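Witard Head Rig, two-month review

Witard sells this as a recording kit for people who train robot arms on hand tasks. I paid for the basic set in March and have used it on 29 outings. 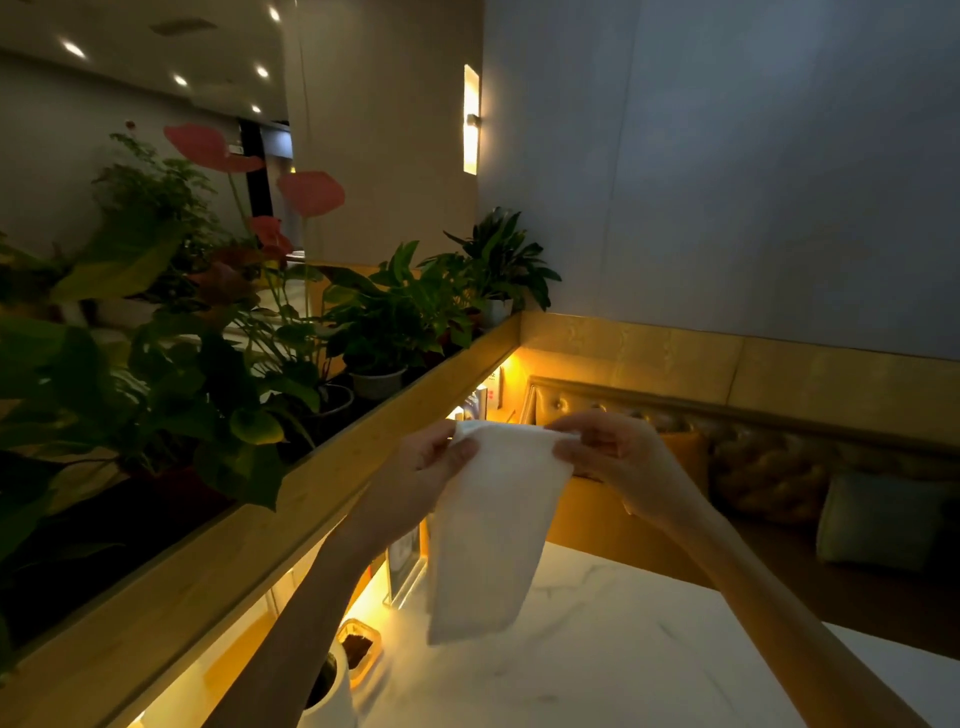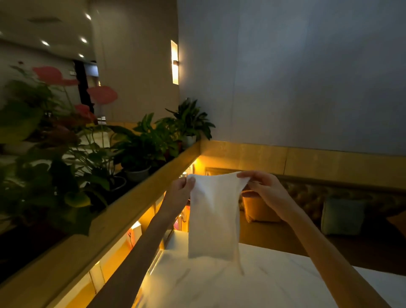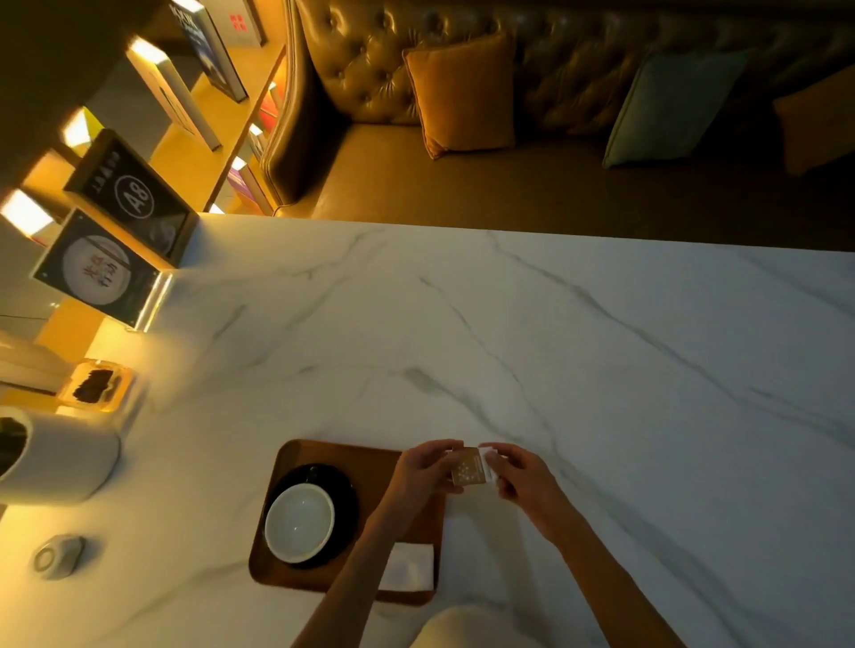
Image quality is good enough for the job. I was mostly worried about small objects and thin white material, which gave our old Cikitz unit trouble. The small gold card or packet over the marble tabletop is sharp enough that the pale dots printed on it show, and both hands stay in view. Warm light under the ledge by the plants didn't wash out the fingers either.

The strap is less good. It slips after 10 minutes if you look down a lot, and Denise Sugden, who shares the kit with me, ended up buying a Sevach pad for it. Battery life is 118 minutes on a full charge. Charging is slow.

The software sorts clips by task and exports them without fuss. It did crash twice on long uploads. Support answered in 7 hours and sent a patch that fixed it.

I'd buy it again at this price, but order the pad at the same time. Four stars.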